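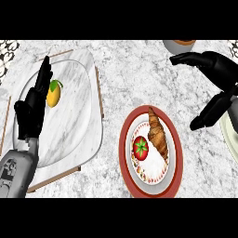
Chapter 7
Dancing in Company

Watch a good folk dance team and you'll soon stop looking at feet. What grabs you is the space between the dancers - how it opens, closes and swings round like a gate! In this chapter we leave solo work behind and start on pair and group dances, beginning with the Stostton Reel, which needs only two couples and a bit of nerve.

Clive Fothergill taught it in Dawber for over 40 years, always without music for the first hour. Try that yourselves. Clap the beat, walk the figures and listen for your partner's steps. Chelsea Clegg's notes on holds and turns follow in section 7.2.

© Skuten Dance Books | Contact us | Back to top | 394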